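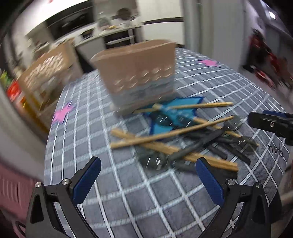
Screening Room Check, Flevurgate Cinema, Hall 4

Film: "The Sýkora Letters", thriller, evening show
Checked: Wednesday, before doors open

1. Emergency exits
OK. Both doors open fully from inside. The left one is heavy, please push with two hands.

2. Exit signs and step lights
Partly OK. One step light in row 14 is dark. I put a request to Skiltico for a new one. Until then, the usher stands there with a flashlight when people enter.

3. Seats
51 seats checked, all fold correctly. Seat 9 in row C makes a noise but it is safe.

4. Projector booth
OK. Lamp counter shows 1,616 hours. Air filter was cleaned. The fire extinguisher has a valid tag and hangs at its place.

5. Sound level
OK after correction. The car chase in the second half was too loud in the back rows - I lowered it a little and wrote the new setting on the booth sheet.

6. Warning for flashing light
Not OK. The detective's dream near the end has strong flashes and the poster in the lobby says nothing about it. Notodico must send us the sticker.

7. Aisles
OK. No bags, no cables. Check again after the trailers.

Result: hall can open. Points 2 and 6 stay open.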